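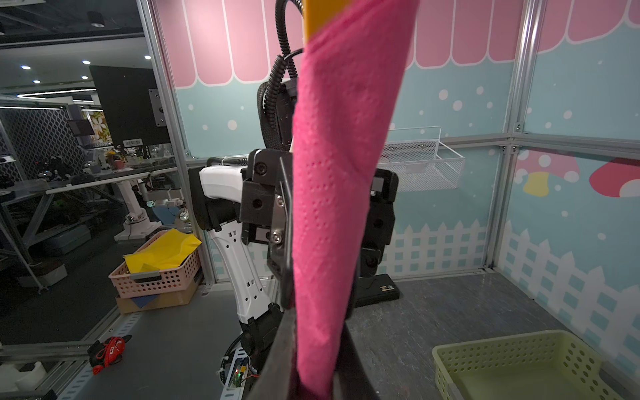

Meifang Dong has spent most of the year teaching two arms to handle laundry, and she does not recommend it as a hobby. "A cloth has no shape," she says. "It has whatever shape it felt like having when you let go of it."

Dong runs testing for Dramis, the cloth-handling kit that Trikton began shipping in March. Buyers get a pair of grippers, the control software and 26 starter routines, seven of which she would call good. The other 19? "Educational."

I asked why anyone would pay for a machine that picks up a rag. She has clearly heard this one at family dinners. Hotels, she says, and hospital laundries, and a car wash chain that writes to her more often than her brother does. They all want the dull part gone, and the dull part is lifting one piece of fabric and getting it where it belongs.

Her own record is 540 picks without calling for help. The 541st went into the cable tray. "We have a log entry for that," she says. "It just says 'no.'"

Would she have one at home? She thinks it over for longer than the sales department would like. "For towels, yes. Fitted sheets, I'd still be in the room."

Comments

Henok W.: We trialed Dramis for napkins. Fine on cotton, sulks at anything starched.

Adhiambo Nyamweya: Which seven routines? Asking before I sign something.

gpastor: My kids can't fold either and they cost more.

Henok W.: @Adhiambo the towel ones, mostly. Skip "corner find 2."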